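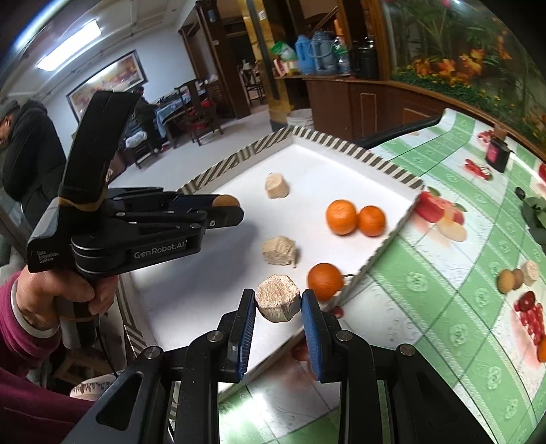

*Greifer über dem Tablett: Orangen und helle, grobe Stücke beim Sortieren von Hand.*

**Gastonen lernt greifen**

21. Juli 2018. Beim Lebensmittelbetrieb Gastonen führen Mitarbeiterinnen und Mitarbeiter jetzt Greifer über die Tabletts, und die Aufnahmen gehen an die Entwickler von Hakard. Die bauen daraus eine Sortierhilfe für die Frühschicht. 697 Durchgänge sind schon im Kasten, 800 sollen es werden!

Mbali Shezi aus der Vorbereitung ist begeistert: »Eine Orange ist leicht. Bei den krummen Stücken muss man richtig überlegen, wo man anfasst – und das bringen wir der Maschine bei.« Für sie fällt das stundenlange Sortieren im Stehen künftig weg, dafür übernimmt sie die Kontrolle und lernt gerade Kollegen an. Tshepo Pillay wechselt in die Warenannahme. Stellen werden laut Betriebsleiterin Marcelle Guillot keine gestrichen. Der Probelauf beginnt im Januar.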